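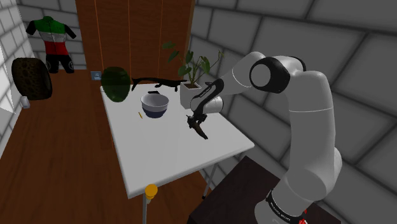

Practice room in the simulator, arm over the white table, small brown piece at the gripper.

Ticket 109 — Arm stalls above the table and will not finish the place step
Opened by: Bresley Robotics Club, student build team
Opened: January 2022
Status: Resolved, with one item still open

Original report

Hello to everyone on the Murkudska help desk, and thank you for the fast answer on our last ticket, it got our whole team moving again! We are back with a new one, and I'll try to put in everything I can think of, so please forgive the length.

We are a school club working on the tabletop task for the Lornon student challenge. The arm has to pick up a small brown piece, carry it over the table and put it down in the white bowl without bothering the other things (the pencil, the plant and the big green one at the back). The pick has been fine for weeks. What happens now is that the arm lifts, swings out over the table, and then stops with the piece hanging over the tabletop. It doesn't drop it and it doesn't shake. It sits there until the run times out, and the log says:

place_target: no valid path, attempt 3 of 3

We didn't touch the pick code. The only change we remember making is that we loaded the new room, the one with the wood panel and the cycling outfit on the wall (the kids love that one). In the old plain room the same script still works, we went back and checked.

Things we tried before writing:
Restarted the simulator and reloaded the room. Same stop.
Slowed the arm to half speed. Same stop, only it takes longer to get there.
Took the pencil off the table. Same stop.
Took the plant off the table. The arm finished the job on the first go, and there was a good deal of cheering, but the rules say the plant stays.

Reply from support

Thank you for such a thorough report, and please tell the team that taking objects away one at a time was just the right way to go at it. Could you open the object list, click on the plant, and turn on "show collision shape"? Then send us the height it gives you compared with the bowl. Please also check which planner profile the room is using. It's in the room settings, near the bottom, and easy to miss.

Club reply

Well, that was an eye-opener. With the collision shape on, the plant turns into one big solid box that takes in the pot and all the leaves and a lot of plain air besides, and one side of it leans right over the bowl. No wonder the arm didn't want to go in there. The planner profile is set to Öztürkmen, which we never picked, so I think it came along with the room.

Reply from support

Yes, that profile keeps a wide margin around every object, and together with the box it closes off the way down to the bowl. Please make 2 changes. Set the plant's collision shape from "box" to "mesh", and set the safety margin back to the value in your old room. Save the room under a new name before you run it — the original is shared and will write over your edits at the next sync.

Club reply

It works! We ran it more than 3 times with the plant back in its place and the pencil too, and the piece went into the bowl every time. The students wrote up the steps in our club notebook so next year's group won't have to go through the same hunt.

Still open: with the mesh shape on, the room takes quite a bit longer to load on our older laptops. We can live with it for practice, but we'd love to have it sorted out before the February round. Should we start a new ticket for that, or keep it here with this one?

Reply from support

Keep it here, please, and attach the load log from one of the slower laptops when you get a chance.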